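Radport Home Workshop Notes
Tips for the bench, the kitchen and the small arms
21st April
362 shares | 4 comments

When the Arm Drops the Cup: What I Check After a Fault

I have two small arms on a white table, and I use them to practice simple kitchen jobs: cup onto plate, cup off plate, cup to the other side. It is easy work for a child and hard work for a machine. Last month I had a fault which scared me a little, and afterwards I wrote down everything I changed. Maybe it saves some other person a broken cup or a pinched finger.

The fault was this. The left arm was closing on the cup when it lost its position. The motor in the wrist had become too warm, the controller switched it off to protect it, and the whole arm went soft and fell down on the table. The cup went over the edge. I put out my hand to catch the cup, and this was the really stupid part, for in the same moment the right arm was still moving. It had no idea that its partner was off. It pressed my hand against the table, not strongly, but I had a blue mark for a week.

So the first tip is for the hand and not for the machine. Let the cup fall. Buy cheap cups. Mine cost less than one coffee, and I keep several in a drawer. 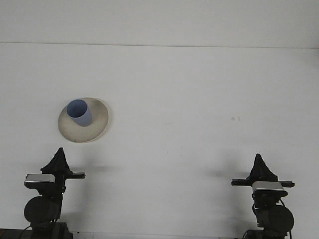
Cup on the plate, above the left arm. A cup leaning like this is a small test of its own.

Tip: one stop for both arms

In the beginning I had a power switch for each arm. It looks sensible until you need both at once. Now both supplies go through one big stop button, a Dollel with a twist release, screwed to the side of the bench where I can hit it with my elbow. When you press it, the arms will fall, so park them low before you end a session. Try the button every day before the work starts. It takes ten seconds.

If your software allows it, make the second arm stop also when the first one reports an error. In my controller this was one line in a settings file, and I had never opened this file.

Tip: watch the temperature before it watches you

My motors give a warning at 69 degrees Celsius, but the warning was only written in a log, and who reads a log while he is working? I connected a small buzzer to it. When it buzzes, I put the arms to rest and go to wash the dishes.

The heat comes mostly from holding and only a little from moving. If you tell the gripper to close more than the cup permits, it will push and push against the cup and get hot while it looks completely quiet. Find the closing value where the cup just does not slip, add a small amount, and stay there. I had simply put 100 percent and was proud of my strong grip.

Tip: give the fingers some skin

Hard fingers on a smooth cup need much force, and much force means heat again. I tried rubber bands (they roll away), bathroom silicone (it peels off in pieces) and finally a soft adhesive tape called Skindance, which is sold for tool handles. Cut it a little shorter than the finger, so that the edge does not catch. Press it for one full minute with a clothespin. Change it when it begins to shine.

Clean the fingers and the cup with a dry cloth. Do not use dish soap on the fingers. A thin film stays there and the cup will turn like a fish.

Tip: begin again from an easy position

After a fault, everybody wants to repeat exactly the task that failed. I advise to wait with this. Stand the cup upright on the bare table, with free space on all sides, and do only the simplest pick. When it is good, put the plate near. When this is good also, use the plate for real. A rim is a small thing for us, but a finger which comes in too low will hit it and push the plate away, and then the motor works against the plate, and we are back at the heat.

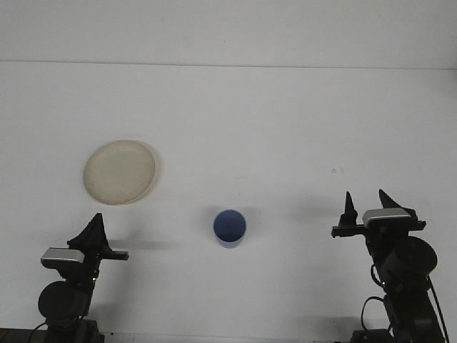 I also go slower on the first day after a repair. Half speed for the whole session, even if it is boring. A loose screw shows itself at half speed with a small noise, and at full speed with a flying cup.

Check these screws: the two that hold the finger, the ones under the round joint cover, and the clamp to the table. My clamp had moved by 2 millimeters after the fall. I did not see it, but each pick was a bit wrong and I blamed the software for an entire evening.

Tip: look after the cable

A cable must have a loop big enough for the longest reach, but it should not hang where the elbow can take it. Move the arm by hand, power off, to every corner of the table and look at the plug and not at the arm. If the plug moves, the loop is too short. I fix the cable with cloth tape. Zip ties are too sharp, and they cut the cover slowly.

Tip: write the fault down

I use a school notebook from Ó Conaill, the stationery shop near my bus stop. For every fault I write what the arm was doing, how long it had been on, and what I changed. Change one thing only! In September I changed three things together and the fault went away, and I still do not know which one of them it was. It came back in winter.

Comments (4)

benchmoss
The part about the second arm is so true. Mine kept going after the other one had crashed and dragged a tea towel across the whole table. Which tape width did you buy?

Author reply
The narrow one. The wide one I had to cut with scissors and the glue stays on the blades.

littleladle
Can you put a foam mat on the table so the arm falls softer?

Author reply
You can, but then cups do not stand well on it. I put foam only at the place where I park the arms.

Recent on Radport
How to Level a Table on an Old Floor
Removing Tape Glue From Scissors
Three Ways to Store Cables Without a Box
A Quieter Drawer for the Kitchen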